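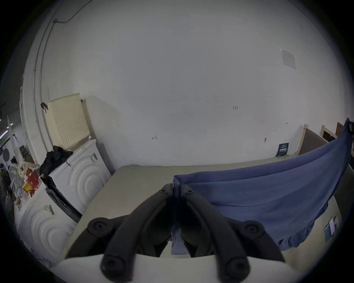 Gripper over the table, blue cloth between the jaws.

The cloth task is the one part of Flitis that we have not been able to shortcut. The rigid-object tasks went quickly. A cup has a handle or it doesn't, and a policy trained on a modest set of clean demonstrations will find it. A shirt has no fixed shape, so every demonstration starts from a state the last one did not cover.

We finished August with 2194 accepted episodes. An episode is one garment, from first contact to release of the finished fold. The two-handed grippers log jaw opening and trigger state at full rate, and the pose track is solved afterward from video. Anything where the pose solver loses either hand for more than a moment is dropped before a person looks at it. What survives goes to review in Plena, our labeling tool, which is slow and ugly and does the job.

Some notes on what we changed since the last post.

Start states. The old protocol said "drop the garment on the surface." Operators got good at dropping it the same way. The distribution of starting shapes narrowed week by week, and the policy trained on the later data did worse on a crumpled start than the one trained on the earlier data. The protocol now has 12 start conditions, drawn at random by the logger and read out to the operator before each episode. Two of them are unpleasant (sleeve inside out, garment rolled into a rope) and take much longer to recover from. We keep them at the same weight as the others.

Speed. Operators speed up over a shift. That would be fine if the motion stayed the same and only the clock changed, but the regrasp gets sloppy first. The jaws close before they have settled over the edge, and the cloth is pinched one layer too deep or one too shallow. On video it looks nearly identical. In the jaw trace it is obvious -- the closing curve flattens at a different width. We now flag these automatically and send them to review.

Failed grasps. We used to cut them. We now keep an episode if the operator misses, notices, and recovers without help from a bare hand. The model needs to see what a miss looks like and what comes next. Episodes where the operator reaches in with fingers are still rejected. 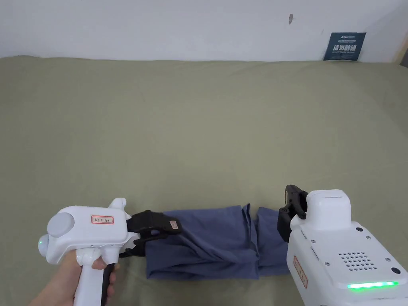 Why not collect the folds by teleoperating the arms?

Cost and speed, mostly. A teleoperated fold on our arms takes several times as long as one done with the hand-held tools, and the operator can't feel the cloth pull. The tools pass some of that force through the handle. We still record a small teleoperated set for checking the transfer, and it is kept apart from the training data.

The transfer itself is handled by Liltero, our retargeting code. It takes the two tool paths and rejects any segment the arms cannot reach or would reach only by crossing each other. Cross-body regrasps are the usual loss. People do them without thinking about it, and the arms can't. I would prefer to teach operators to avoid them than to throw the data away afterward, so the training sheet now has a page on it. The rejection rate has come down, though I don't have a clean before and after, since the garment mix changed in the same month.

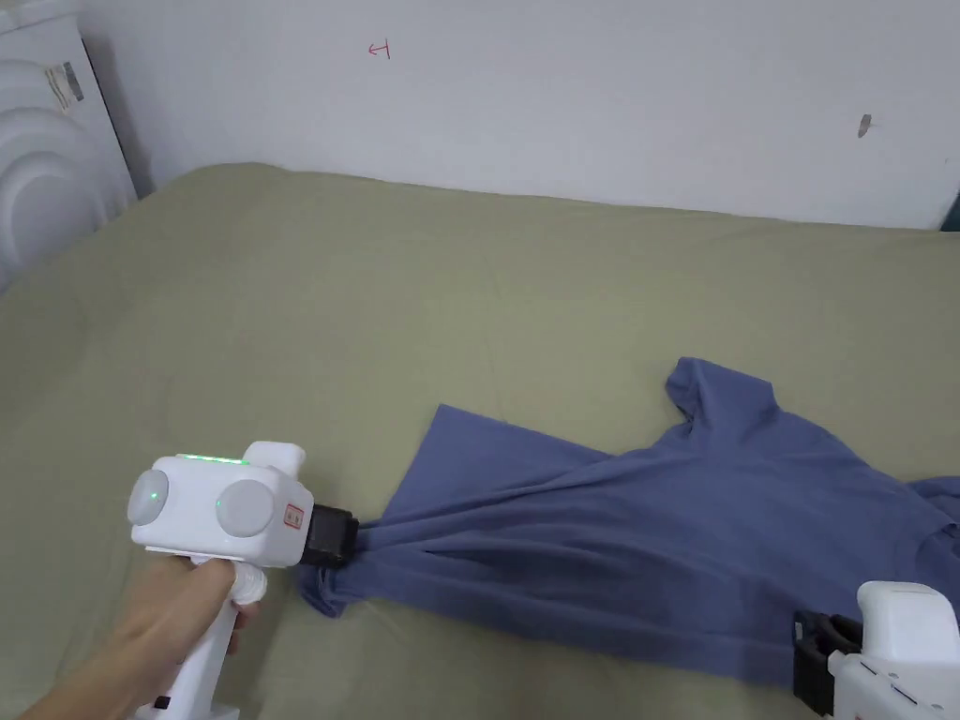

Tension is the next label I want, and it is the hardest one to define. We have no force sensor in the jaws, so it has to be inferred from jaw width, tool separation and whatever the cloth is doing on camera. Wrinkle direction turns out to be a usable signal. With the blue t-shirt pulled between the two grippers on the green sheet, the strongest creases run along the line from one pair of jaws to the other, and a simple orientation filter can pick that up. It works less well on dark or thick cloth, where the creases hardly show. My first version had three levels (slack, taut, overstretched), and two reviewers disagreed on the middle one so often that I merged it down to 2.

The held-out set is called Camenzind and contains 14 garments that never appear in training. It is due for replacement. We have looked at its results too many times and started making choices around it, particularly the long-sleeved ones.

Remaining for this round: more thick fabric, a second surface height, and a fix for the clock offset between left and right tools, which drifts by a few frames over a long session -- small enough to miss on a single fold and large enough to spoil a bimanual release.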